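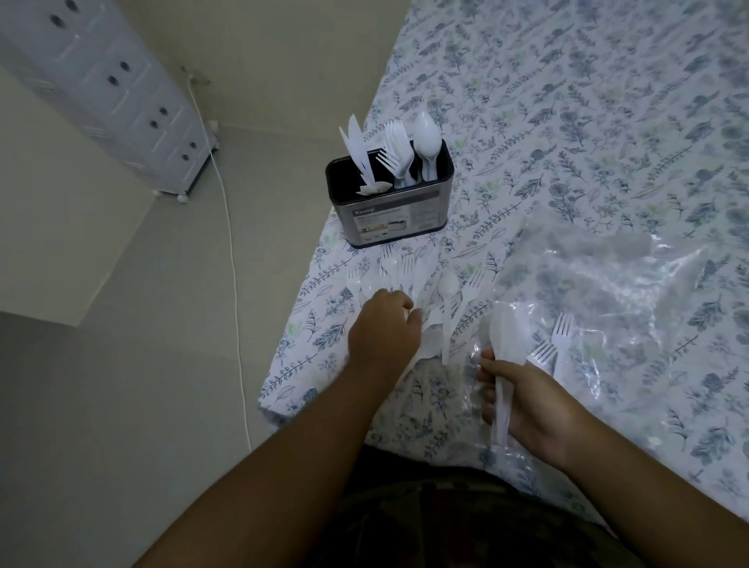 For almost two weeks in February our sorting model was getting worse, and I was sure the fault was in my training code. The task is simple for a human: take plastic cutlery from a pile and put it in a caddy, knives left, forks middle, spoons right. We collect the demonstrations by hand, with a camera on the head, and later the arm at Trernlow must learn from them. In this one I sit with the white spoons and forks spread on a white sheet with small leaves, and a crumpled clear bag at the right side is catching the light. I looked at clips like this many times and I only watched the hands. I should have looked at the bag.

What happened with the arm was this. At 11 in the morning it was working well, and then it reached for a place where there was no cutlery, closed the gripper on plastic film and pulled. The force limit should stop it. It did not stop, and the wrist turned until the cable came out of the joint. I pressed the red button too late. My fingers were close, closer than the rules of Fernar allow, and I am still a little ashamed of this.

After the repair I checked the labels. From 3000 clips, 2243 had a shiny bag somewhere near the pile, and the labeling tool (we use Cosgrove) had marked many bright reflections as spoon bowls. So the arm did what we taught it. The force limit was a different problem. Somebody had raised it for a test with a heavier gripper and the old value never came back. It was probably me.

Now the limit is read from a file at every start and the arm refuses to move if the value is different. I am also labeling the bags as their own class, by hand. I finished 12 clips yesterday, so it will take some time.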